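Spent the whole afternoon at the Plesudwood open day and I'm still buzzing, so you're getting a thread. I went in thinking I'd stay for an hour. I left when they started stacking the chairs.

For anyone who doesn't know it, Plesudwood is the workshop building out past the Nevania rail yard. Three floors, terrible parking, and once a year in March they open all the doors and let people wander through and ask anything they like.

Started on the ground floor with Myklebust, who do sorting machines for small warehouses. They had a belt running with padded envelopes on it and an arm picking them off into bins. It did 266 envelopes between the time I walked in and the time I dragged myself away (there's a counter on the wall, you can't help watching it).

Best part was the misses. Every so often the suction cup would grab a corner, the envelope would swing, and the arm would stop, put it back and try again from a different side. The whole crowd went "ohhh" each time. A kid next to me started clapping for the retries and then everybody did.

I asked one of the engineers what the hardest item is and she said mesh bags, no hesitation. Oranges in a mesh bag. She looked tired just saying it.

Then up to the second floor for Stivetti, and this is where I lost most of my day. Their thing is hands. Well, grippers. They teach robots by having people do the task first, holding the same kind of gripper the robot would use, and they let visitors have a go!
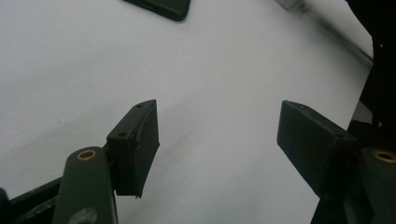

I was so bad at it. You squeeze and your brain is sure it knows where your fingertips are, and your brain is wrong. My first few tries I closed on air. Then I overcorrected and pushed the thing I was after clear across the table.

Somewhere past the tenth try it clicked and I stopped thinking about my own fingers at all. The guy running the table said that happens to almost everyone, and that piano players get there faster. I played clarinet in middle school. Does not transfer.

They'd been keeping a tally on a whiteboard and more than 133 people had tried it by the time I got my turn. Oldest visitor on the board was 68, and she had one of the better scores of the day. Mine is not going in this thread.

What I liked about the Stivetti people is that they were happy to talk about what doesn't work yet. Shiny stuff, floppy stuff, anything that rolls. I asked about folding a fitted sheet and got a long sigh. I can't fold one either so no judgment here.

Also big credit for the talk at 2 - it was supposed to be 20 minutes on joints and wear and it ran way over because people kept asking good questions. A retired machinist in the front row knew more about bushings than I know about anything.

Practical stuff if you go next year: eat first, the food line was brutal. Take the train. Do the upstairs floors early, before the school groups get up there. And get in line for the hands-on tables even if you feel silly, it's worth it.

Okay, my right thumb is sore and I need dinner. If you were there and you got the demo arm on the third floor to stack the cups, please tell me how, I ran out of time up there.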